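Home | Interviews

We use cookies to remember your settings and to count visits. Accept all | Manage choices

Living with a north-facing kitchen: an interview with Doaa Benkirane

2026-03-08
By Evdokia Tzavaras

Doaa Benkirane runs Kirkine, a small practice that works mostly on terraced houses. Her latest finished job is at Tokham, where the owners, Chrysanthi Vlachopoulos and Sándor Vörös, wanted a warmer, quieter ground floor and had no room to build outwards.

The house has a footprint of 54 square metres. The kitchen was at the back, facing north, with a concrete floor laid straight on the ground. "They had got into the habit of eating in the front room with their coats on," Benkirane says. "The first drawings they showed me had a glass extension. I asked them to leave it for a month and measure the temperature at breakfast."

She took up the floor instead. The old slab was broken out, insulation went in, and timber boards were laid over battens. The ceiling height stayed the same. The back door was moved 60 centimetres to the left, so that the table could stand out of the draught.

Storage took longer to settle. Vörös cooks and Vlachopoulos sews, and both wanted the wall beside the stairs. Benkirane gave it to neither of them. It now has a lime plaster finish and a bench, with deep drawers underneath for the fabric. The pans hang over the cooker.

"I like a wall with nothing on it," she says. "In a narrow house you need somewhere to rest your eyes. Sándor still asks me about shelves."

The boards are larch, bought from a yard at Manurung and fixed with nails through the face. I asked why she had not hidden the fixings.

"You can lift a board if a pipe goes. The next owner can see how it was done. Thanasis set out the lines with string before a single one went in, and it took him a whole morning."
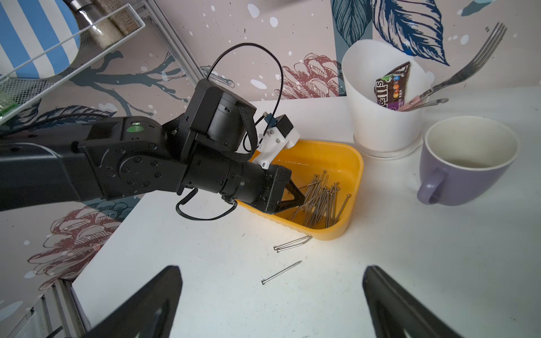
Steel nails in a yellow tray.

Thanasis Theodorakopoulos was the joiner. He was on site for nine weeks, which was three more than planned. The stairs turned out to be carrying part of the landing wall and had to be propped while a new beam was ordered. Benkirane says the delay was her mistake. "I should have opened up the plaster in June, when we did the survey. I looked at the cracks and decided they were old."

The owners lived upstairs throughout, with a camping stove and a kettle. Vlachopoulos says she would move out if she did it again, even for part of the time. She is pleased with the floor and less sure about the colour of the bench, a dark green that she chose herself.

Benkirane's next job is a pair of flats above a shop. She has not drawn anything for it yet. "I want to go there when it's raining first," she says.

Related
Mimement: a studio flat with a folding wall
Lime plaster in small rooms
Moving a back door: what to ask your builder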